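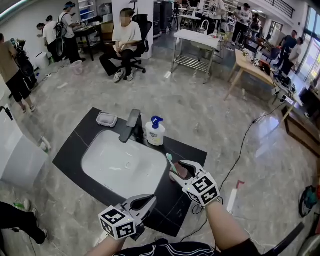 Last updated: March, 4:40 p.m.

The defense talks between Sumari and Plitov ended their second round with a joint statement and not much else. Four paragraphs, no numbers. Tamara Jitaru, who has followed Sumari's military buying for most of her career and now teaches in Taltville, spoke to us by phone between two classes. She had twenty minutes, gave us closer to thirty.

First question, the obvious one. Is there a deal?

"No. There is a wish for a deal," she said. "Sumari wants patrol boats and wants them on credit. Plitov wants to sell, but it wants port access written into the same paper. Those are two different talks and they've been put in one room."

The figure going around is 58 boats over 10 years. Jitaru doesn't buy it. Sumari's coast guard has crews for maybe a third of that, she says, and the training school has been short of teachers for years. "You can sign for 58. Who's going to drive them?"

So where did the number come from? From the Sumari side, she thinks, and early – before the defense ministry had seen a price. "Somebody wanted a headline before the trip. They got one. Then the finance people had to call it 'a long-term goal,' which is what you say when the money isn't there."

On the port question she was more careful. Plitov has asked for the right to refuel and repair at Bratu, on the north coast. Its ships already stop there, a few days at a time, under a fishing agreement that nobody in the capital likes to talk about. A formal lease would be something else. Parliament would have to vote, and the goverment has a majority of two.

"They can lose that vote," Jitaru said. "They know it. I'd expect the word 'lease' to vanish and something softer to come back. Service arrangement. Technical stop. Look for that in the next statement." 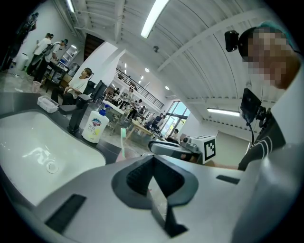

Sink and faucet, with hand soap on the counter.

We put the same points to Aravind Shenoy, a former trade negotiator who sat across from Plitov's delegation in an earlier round, on grain. He's less gloomy. Plitov always opens with more than it expects to get, he says, and the port is the thing it will trade away.

"Everyone stares at the port. Watch the interest rate," he said. "In the grain talks they gave up storage rights on the last night, very sad faces all around, and then the rate went up and we signed it. I was tired. We were all tired."

Would they do it again? "Of course. It worked."

Jitaru, told about this later, laughed but didn't agree. Grain is grain, she said. A port on that coast is worth more to Plitov than any rate, and the neighbors know that too. Two of them have already asked for a briefing. Neither has had an answer.

What about Sumari's old suppliers – do they just watch? Not quite. There's an unpaid bill of 110 million from the last helicopter contract, and it keeps coming up. Jitaru thinks that bill is half the reason for the trip. A new seller doesn't ask about the old debts, or asks more politely. "But the old partners still hold the spare parts. Every helicopter Sumari flies depends on them. You don't walk away from that in one spring."

Shenoy made nearly the same point without being asked. His advice to the delegation: pay part of it now, even a little, before going back to Plitov. "You bargain better when you have somewhere else to go."

The next round is set for Taltville, a change from the last two, both of which were held on Plitov's side. Jitaru reads something into that. Home ground, local press, opposition members within shouting distance of the hotel. Harder to slip a port clause through at midnight.

Shenoy reads nothing into it at all. "It was their turn to pay for the diner," he said.

Both expect a signed document by the end of summer. Jitaru's guess is 20 boats, a credit line and a page on Bratu that can be read two ways. She had to go then, her students were already in the room.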